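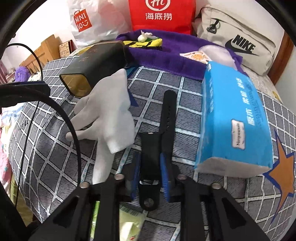

Die Uhr auf der karierten Decke.

Also, ich hatte Océane ja versprochen, dass wir in Latwood nur eine einzige Besichtigung machen. Eine! Und dann standen wir um kurz nach neun schon in der Schlange vor dem Leuchtturm, mit 60 Schulkindern vor uns und einem Wind, der mir dauernd die Kapuze ins Gesicht drückte.

»270 Stufen«, las Océane vom Schild ab. »Du gehst vor.«

Ich ging vor (was blieb mir übrig) und bereute auf halber Höhe das zweite Stück Rhabarberkuchen. Oben war dann alles weiß. Kein Hafen, keine Insel Usness, nur Nebel und ein älterer Herr mit Fernglas, der uns fröhlich erklärte, gestern habe man bis Friesen sehen können.
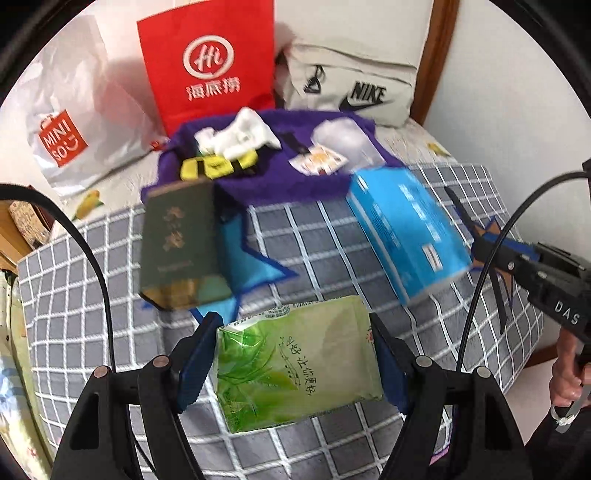
Grün-beige Packung mit Blättermotiv.

Wir blieben trotzdem, bestimmt eine halbe Stunde, und Océane erzählte mir endlich, warum sie im Mai nicht mit nach Hause kommt. Sie hat die Stelle auf der Fähre bekommen! Den ganzen Sommer zwischen Latwood und Usness hin und her, mit eigener Kabine und einer Uniform, die sie furchtbar findet. Ich wollte mich freuen und habe stattdessen gefragt, ob es dort überhaupt einen Bäcker gibt.

»Gonzo, du bist unmöglich«, sagte sie und hakte sich bei mir ein.

Auf dem Weg nach unten tutete irgendwo im Nebel ein Schiff, zweimal, ganz tief. Océane blieb auf der Treppe stehen und hörte zu, bis die Schulkinder hinter uns zu drängeln anfingen.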